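Garment rental firm moves hanging work to robot arms, keeps its staff on the controls

DROVCOMBE - The sorting room at Stanciu, a clothing rental and resale business in Drovcombe, has looked much the same for years: racks, tubs, tables piled with returns, and people bending over them. Since February part of the hanging and racking has been done by a pair of robot arms, and the people who used to do that work by hand now take turns steering them.

The arms were supplied by Mevik, which also trained the staff. A worker sits on a chair with a controller in each hand, and the arms follow what the hands do. The system records each session, and Mevik uses the recordings to teach the arms to do more of the job without someone at the controls.

Graça Coelho, who runs the sorting room, said the firm picked hanging as the first task for a simple reason. It was the job most people asked to be taken off.

"You lift your arms all day," she said. "Shirts weigh nothing until you have done a few hundred of them. By Thursday my shoulders used to be finished." 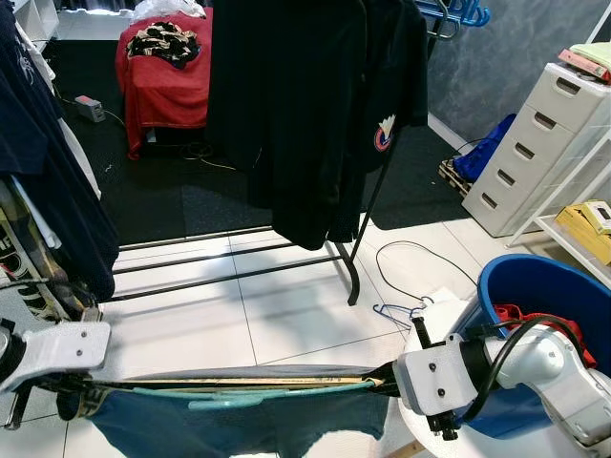 Stanciu takes in returned clothes from customers and from two smaller shops in Drindden. Everything is checked, cleaned if needed, put on a hanger and racked by type. A practiced sorter can hang a T-shirt in a few seconds. The arms are a good deal slower, and Coelho did not pretend otherwise. On their best day so far they racked 143 garments, a number she said one person would pass well before lunch.

T-shirts and light tops go best. Hooded jackets are harder, as the weight shifts when they are lifted, and anything with thin straps is still done by hand. Denim is folded by hand too.

The bigger change for the staff has been in how the day is divided. Under the new rota a worker spends no more than two hours at the controllers before moving to checking or packing. Ten people have been trained so far. All of them get the same hourly rate whichever job they are on, a point that came up early in talks between the firm and its workers.

Marius Bălan, a sorter who was one of the first to be trained, said the work is easier on the back and harder on the head.

"The first week I went home with a headache," he said. "You are watching the fingers the whole time - is it holding the hanger, is it holding the cloth, did the collar slip. With your own hands you never think about that."

He said he has come to like it, mostly because he can sit. Some of his coworkers have not. Two asked to go back to hand sorting full time and were allowed to. One of the complaints was that the room got quieter once people were concentrating on the arms, and that the shift went by more slowly without the usual talk across the tables.

There is also the question of what happens when the arms need less steering. Bălan said it is discussed at most breaks.

"We are teaching it our job, everybody understands that," he said. "I asked on the first day what we do after. I got an answer, and I would like it in writing."
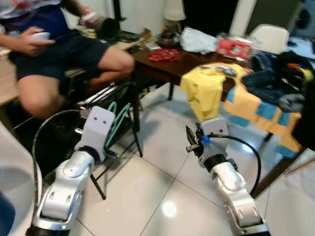 No job cuts planned this year, firm says

Coelho said Stanciu has told staff that no one will lose their place because of the arms this year, and that a written version of that promise is being worked on. The firm has had trouble filling evening shifts, she said, and hopes to run the arms then, with one person on hand, before changing anything about the day shift.

She expects more of the staff's time to go into checking and small repairs. Loose buttons and pulled seams are often sent out now, and the firm would like to keep that work in the building. A sewing course has been offered to anyone who wants it, during paid hours.

Mevik's trainers visit every Monday to go over the recordings and adjust the grippers. The next garments on their list are button-up shirts, which have to be fastened at the collar before they will stay on a hanger. Bălan has tried a few with the controllers.

"The button is very small," he said. "I did it with my hands in the end."

The firm will decide on a second pair of arms after the summer returns have been cleared.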